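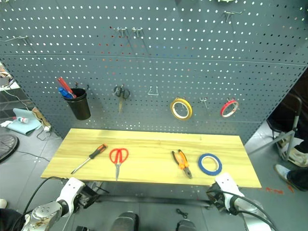 Photo: Glykeria Drakos / Traltau

Re: [cell-practice] Tools on the shelf before a run

Hello all,

Zacharopoulos wrote on 12/5/20:
> Our draft says every tool must hang on its hook before the arms are
> enabled. Is this too strict? Our operators want to leave things on
> the shelf.

I think the rule should be divided in 2 parts. At the start, the shelf may hold only the tools named in the task sheet, as with the screwdriver, scissors, pliers and blue tape in my photo. Blades should point away from the place where people stand. All other tools stay on the board, and free hooks stay free.

The second part is about the floor. Cables and personal things must be outside the marked area, and feet also. In our October version this was only a recommendation, and I would now write "must".

Can someone from Hirnora send the wording of their section 25?

With kind regards,
Glykeria Drakos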